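Plonditz Hand-Held Gripper, Foam-Pad Version
Home / Grippers / Hand-held / Plonditz

In stock at Birnalport. Sold singly or as a pair. Ships from our bench, where it has been used more than we'd like to admit.

Overview
The Plonditz is a two-finger hand-held gripper for people who want to collect grasping data without first buying an arm. You squeeze, it closes, the camera watches. We have carried it for two seasons alongside the Wavance, and customers keep asking which one to get, so we put both through the same dull chores and wrote down what happened.

What we like
The linkage is simple and stays simple. Pivots run in brass eyelets, and when one gets sticky you can clean it with a cotton swab and a little patience. The fingers come off with a small hex key. The key is included, and a spare can be ordered by anyone who has met a small hex key before.

What we don't
The pads are gray foam and they wear like gray foam. Edges fray, then the face goes pale and smooth, and thin cloth starts to slide. Audrey-Anne Penner, who runs our test bench, changes hers after 50 hours. Ademir Marinho changes his when somebody complains.

Plonditz or Wavance?
Rigid boxes and bottles: Wavance. Its molded tips line up better and it doesn't care how hard you squeeze.
Cloth, hats, gloves, bags: Plonditz. Foam gives a little, and so does cloth, and between them they reach an understanding.
Small screws: neither. Use your fingers.
Long sessions: Plonditz, by nearly an hour of wrist comfort. Dalva Evangelista disputes this and has a wrist brace to support her argument.

Notes from the soft-goods bench
We use a plain black ball cap for the two-handed jobs. It has a stiff part, a floppy part and a button on top that catches on things, and black on black gives any camera a bad afternoon. Grip by the lower edge and keep the opening of the fingers square to the fabric. Going for the crown mostly makes dents. Expect lint.
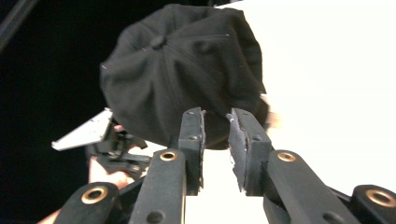
Specifications
Fingers: 2, removable, black
Pads: gray foam, glued, replaceable
Pivots: brass eyelets
Drive: your hand
Camera mount: Seixas pattern (camera not included)
In the box: gripper, hex key, 4 spare pads, one folded sheet of instructions

Returns
Unused units, 13 days. Used units, write to Yatziri Trujillo and be charming. Worn pads are not a defect, however nicely you photograph them.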